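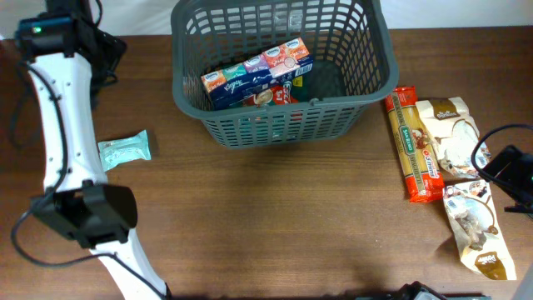

The shopping basket task on the Dernach bench, with tissues and a red packet in the basket and pasta, two pouches and a small green packet out on the table.

Basket handling, progress to Mar 21, 2025

Hello again from Dernach. You asked for something shorter than the October report, so I've left the wiring saga out and stuck to what the arms can and can't do with a bag's worth of groceries.

The short version is that we're further on with packing than with unpacking, which I didn't expect when we wrote the bid! We've now logged 490 basket attempts against the 400 we promised you, and the Flenetti controller has been behaving since we changed the way it starts up. Boxes are fine. Anything with flat sides and a bit of stiffness goes in and stays put, and a multipack of tissues is about as friendly as shopping gets (big, light, doesn't mind a squeeze).

Spaghetti is fussier. It's long, it rolls a little inside its wrapper, and if the gripper takes it near one end the other end swings round and catches the rim. We've started asking for a grip near the middle, and that has helped a lot, though it still drops one now and then.

Pouches are where I'd like to spend the next stretch of your money. A crinkly bag changes shape every time you touch it, so a grip that was good on the last try can be hopeless on the next. Small flat packets are worse again — the fingers have to get right down to the wood before there's anything to pinch, and the software is still too nervous about touching the table. Bensaid have lent us a softer set of fingertips and I'll have proper numbers on those for the next report.

Could it put your shopping away at home yet? No, and I wouldn't want to watch it try with eggs. Could it pack a basket of dry goods on a quiet shop counter with a person nearby? I think we're getting close, but it's slow, and the Eneo store people were quite blunt about the speed when they visited.

On money, we're within budget apart from spares, where we're 200 pounds over. I'd like to move that across from travel if you're happy.

Still to do before the next payment:
Finish the fingertip comparison
Run 5 full unpacking sessions without anyone stepping in
Send you the revised spares list

I'll ring about the travel money once you've had a chance to read this.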